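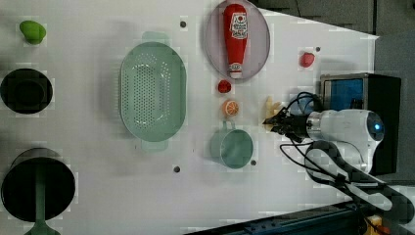
Cuaderno de taller: reparación de palos, mayo

Sigo con el lote de hierros de Kakberg. Quedan 17 varillas por cambiar y 9 empuñaduras que han llegado en el color equivocado; las devuelvo a Rollton con el próximo envío. Mientras tanto monto las que hay.

Lofts y lies
Revisado el juego de Innes Strachan. El hierro 7 estaba un grado cerrado y el 9 medio grado abierto. Corregidos los dos en la dobladora. El wedge no lo toco hasta hablar con él, porque lo usa casi solo desde el búnker y dice que le gusta como está.

Varillas
Epoxi nuevo (el de Clinmont). La ficha pide 24 horas de curado a temperatura de taller antes de pegar bolas. Ayer se probó uno antes de tiempo y la cabeza giró un poco en la varilla. Despegado, limpiado con acetona y vuelto a montar. Apuntar la hora de pegado en la cinta de cada palo, que en el lote anterior no se hizo y no había manera de saber cuál estaba listo.

Para quitar las cabezas viejas, pistola de calor a media potencia y girar sin tirar. En las de grafito, extractor siempre.

Empuñaduras
Dos vueltas de cinta debajo en los juegos de los socios mayores, una en el resto. El disolvente se acaba, pedir más.
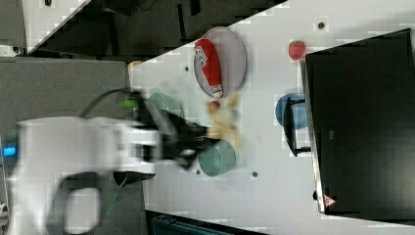 Brazo blanco con pinza negra sobre la mesa blanca.

Pesos de swing
La báscula marca distinto según el lado del banco en que se ponga. Calzada con una chapa y comprobada con la pesa patrón. Los tres últimos palos hay que volver a pesarlos, las cifras de la hoja no valen.

Pendiente
Preguntar a Bermúdez por el precio de las fundas. El presupuesto del mes son 700 euros y ahí tienen que entrar también los casquillos.
Cambiar la hoja de la sierra de varillas, deja rebaba.
Llamar a Strachan para que recoja el juego a partir de las cinco de la tarde.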